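Kitchen Corner FAQ: the Island, the Sink and the Stuff That Gets Left on It

Maintained by Nidia Echeverri. Questions come from tenants of the Griffiths floor. Some have been shortened, and a few have had the capital letters removed.

Is the island a kitchen or a meeting table?

It is a kitchen. It has a sink in it. Meetings happen there anyway, usually at 2 in the afternoon, when people are also trying to rinse a bowl. If you hear a tap running over your quarterly numbers, the tap has priority.

Is the counter real marble?

It looks like marble and should be treated the way you would treat your grandmother's. Use a cloth and mild soap. Lemon halves, red wine and turmeric get wiped up right away, and whoever brought the turmeric does the wiping.

What is the roll-up thing over the sink?

A drying rack. Unroll it so both ends sit on the rim, put your rinsed cups on it, and come back for them. The coming back is where most people lose interest. Cups still there at closing go to the shelf by the fridge, where they belong to everyone.

Can I put a hot pan on it?

Let the pan cool first. The rods can take it, but the gray silicone strips are what hold the whole thing together, and our last rack ended its days shaped like a harp.

How do I clean the rack?

Roll it up, stand it in the sink, pour warm soapy water over it, then brush between the rods. The Rondell brush under the sink is for this. The Dreter brush is for the drain. They are different colors and should stay that way.

The sink smells. Who do I tell?

Lift out the drain strainer and look underneath it before telling anyone. If it still smells after a rinse with hot water and baking soda, write to me.

Are water bottles allowed on the rack?

Refillable ones, yes, upside down with the cap off. Single-use plastic bottles go in recycling. A bottle lying on its side on the rods is not drying, it's just lying there, and by evening it will have rolled into the sink at least once.

Why are there office chairs near the kitchen?

People like the big window and the trees. So do I. Sit as long as you like, but park the chairs clear of the island when you leave. More than 700 plates have been carried across that carpet this year, and I would like the next one to arrive.

A light gray cylinder held up near the window, then the seating and sink:

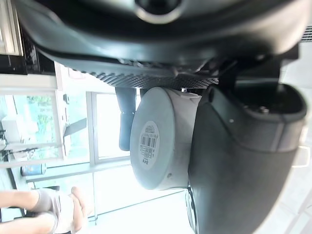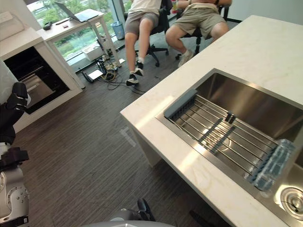 Can the blinds stay open all day?

Until the afternoon sun gets onto the counter and starts on the butter, yes. The fair setting is halfway. Bandanum, at the far end, would like them shut; the plants would like them open. The plants pay less rent but complain less too.

What temperature is the fridge?

Ask me about the room instead, everyone else does. It is kept between 24 and 26 in July, Celsius, because the thermostat came that way and won't be talked out of it. The fridge is cold.

Someone took my mug.

See the question about the drying rack.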